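What I Learned for My Own Bench at the Robot Open Day

Last week I went to the open day of Brolarora, a small workshop in Pollham where they teach robots to do ordinary jobs around a house. I went for the robots, of course, but I came home with a page full of notes about tables, covers, cables and tools. I think many of them are useful for anybody who repairs things at home, so I put them here in order.

Please forgive my English in places. I write slowly and I check the words in the dictionary, but some mistakes always get past me.

Cover the table before you start

At Brolarora they cover the work table with black plastic sheet before any job. I always used old newspaper, and the ink came off on everything that was white or light in colour. Plastic sheet from the hardware store is cheap, it wipes clean, and small screws are easy to see on a dark surface. If your parts are mostly black, then of course choose a light sheet.

When the sheet comes out of the packet it has strong creases. A small nut likes to sit in these creases, so open the sheet the evening before and leave it flat with some books on the corners. Do not iron it. I tried this at home with a tea towel between, and the sheet stuck to the towel.

Let the sheet hang a little over the front of the table, but not down to the floor. If it is too long you will step on it, and then everything on the table comes towards you.

Pads and tape

I asked one of the people at the demonstration how they keep a base from sliding on plastic, because plastic on plastic is like ice. The answer was a piece of non-slip drawer liner under the heavy thing. I bought a roll in Drerden on the way home and cut it in squares. You can wash them in the sink with a bit of dish soap and they become sticky again.

For tape, use the paper kind that painters use. It comes off without leaving glue. Fold over the last centimetre of the end, so you have a small tab to pull.

Uprights and poles

A lot of household things are really a pole standing in a base: a floor lamp, a coat stand, a parasol, the drying rack for clothes. They become loose in the same place, at the bottom, where the pole meets the ring. Before you buy a new one, try this:

Turn the thing off and unplug it, if it has a plug.
Empty the base if it holds water or sand.
Hold the pole low, near the ring, and move it gently. If the ring moves together with the pole, the screw under the base is loose.
If only the pole moves, the trouble is between the pole and the ring. Clean out the dust there with an old toothbrush.
Tighten by hand first, and use the tool only for the last quarter turn.

Plastic threads are easy to spoil. When you start a plastic thread, turn it backwards slowly until you feel a small click, and only then turn forwards. I have repaired 2 coat stands in this way, and one parasol which my neighbour wanted to throw out.

One hand works, one hand waits

I watched the demonstration for a long time, maybe longer than was polite. The robot has two arms, and what interested me most was how differently they were used. One gripper had hold of a black handle or rod, and pressed it to the white ring at the foot of a pole. The other one stayed near, open for whatever was needed.

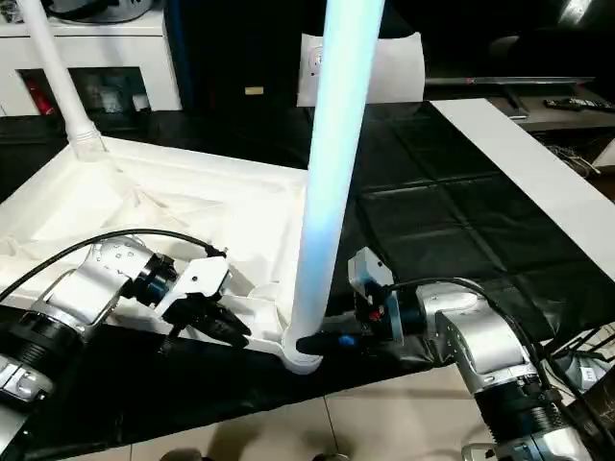

I am a person who always fills both hands. I hold the screwdriver in one, and in the other I have a screw, a cloth and very often the telephone. Then something slips and I have no hand to catch it. Since the visit I try to keep the second hand free and close to the work. It feels slow for the first days, but I drop much less.

Another thing about handles. Hold a long tool near the middle when you need control, and near the end when you need force. If the handle is smooth, put 4 turns of an old bicycle inner tube around it, cut in a thin strip. The grip is better than with tape.

Cables

Give every cable enough slack to follow the movement, in a loose curve. If it is pulled tight, it will break inside, near the plug, where you cannot see it. This is true also for the vacuum cleaner and the sewing machine. Hook and loop ties are kinder to a cable than plastic zip ties, and you can open them again.

Put things back

Keep remote controls, glasses and coffee on a different surface from the job. I made a shelf for this purpose from a leftover board from Whitfield, the lumber yard, 17 centimetres deep, and it is enough.

Shake the plastic sheet outside when you finish, wipe it with a damp cloth, and let it dry over a railing before you fold it. Mine hangs on two clothes pegs inside the garage door. Brolarora will have the next open day in September, and I want to ask them which cloth they use for cleaning the grippers.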